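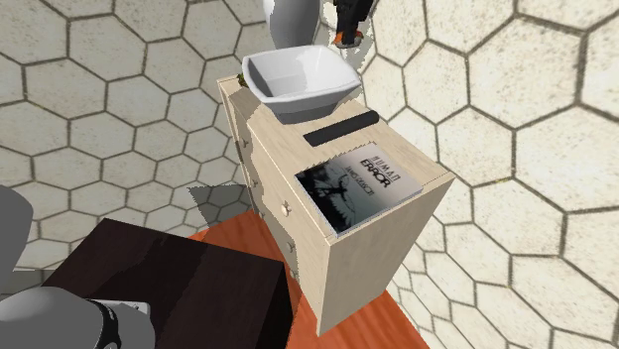
Fevia is a set of simulated episodes for studying how a mobile manipulator recovers when its grasp target has been described loosely or wrongly. The instruction names an object, a support surface and a destination, and one of those fields may be vague. In the drawer unit layout, the instruction might ask for "the black thing on the cabinet". The long black bar lying across the middle of the top is the correct target, and the paperback near the corner is a distractor whose cover also has a large dark area. Policies that match on colour alone tend to reach for the book.

Contents

Each episode holds colour and depth frames from the robot's camera, joint positions, gripper state, the instruction text and a label for the field that was altered, if any. Object poses are stored for every time step in metres, in the world frame. Human figures are placed in some layouts as static obstacles and have no pose track.

The data is divided into 3 splits: train, validation and held-out. Held-out layouts use floor materials and furniture that do not appear in train. Object meshes are shared across all splits, so the held-out score should not be read as a measure of generalization to new objects.

How the episodes were made

Layouts were generated in Hestovo, our in-house scene builder, and the motions were produced by a scripted planner with full access to object poses. When the planner failed, the episode was kept and marked "incomplete". We changed this in March. Earlier builds dropped failed episodes, and models trained on them were noticeably worse at recovering from a missed grasp.

Baseline result

We trained the Akolgo policy with and without a clarification step, in which the model scores each visible object against the instruction before moving. The step helped most when the object name was vague. It made little difference when the destination was wrong, and it slowed the first arm motion in every layout. Numbers by split are in results.csv, averaged over 9 seeds.

Known problems

Thin objects lying flat sometimes sink slightly into the surface below them. Depth values at the edges of glossy bowls are noisy. Drawers in this release are fixed shut, and their knobs are collision geometry only. In 2 layouts the rug friction was set too high, which affects base motion. They are listed in exclude.txt and were left out of the baseline.

Use

Run check_files.py before training. The loader expects the folder names unchanged. Data from the older Bokurthorpe release can be read with the same loader, but its labels use a different colour vocabulary and should be converted first.

Maintainer: Mawar Teoh
Last updated: Mon 12 August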